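Robot Laboratory Practice
Handout 5: Working rules for two-arm cells

These notes go with the June practical in the Barnard room. Read them before you book a slot. Edgars Siliņa looks after the cells and will ask you about sections 2 and 3 before he gives you a key.

1. Before power is switched on

Walk round the cell once. Cables must lie clear of the path of both arms, and anything lying on the table that is not part of the task goes back on the shelf. Tie back long hair and take off lanyards. Test the stop button at the start of every session, including when the group before you has only just left.

Write your name, the task and the program version in the log book. If you changed a program at home, treat it as a new program.

2. Shared space

Two arms working over one board can each be safe alone and still hit each other. Every program must say which arm owns which part of the table, and when. The usual method at Vivau is a simple token: one arm holds it and may enter the shared area, the other waits outside with its hand raised. Do not rely on timing. A program that works only because the left arm happens to be quicker will be sent back.

Keep a gap of at least 40 mm between the two hands unless the task is a handover. Handover programs need a second signature.

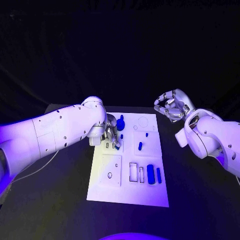
Who may press reset after a stop?

The person named in the log book for that session, once everyone else has stepped back and the reason for the stop has been written down. A reset must never start the arms moving by itself. Movement needs a separate start command.

3. Speed and force

First runs are done at the slow setting with one person at the stop button and one at the screen. After five clean cycles you may ask to go faster. The limit for board tasks is 600 mm per second at the wrist, and lower when a part is being pushed into a hole. If a part jams, stop and back off by hand control. Do not raise the force limit to get it in.

4. Parts and boards

Pegs, discs and cylinders are counted out and counted in. Worn parts go in the Paiva tray - please don't put them back with the good ones, as a worn peg will spoil somebody else's results. Boards are wiped down and returned flat.

5. Reports

Near misses are reported on the same form as contacts. Hand the form to Eftychia Karamanlidis before you leave the building. Log files are kept for 96 hours and then deleted, so copy yours in good time.

Reading for next time: the Flamik cell manual, chapters on guarding and safe stops.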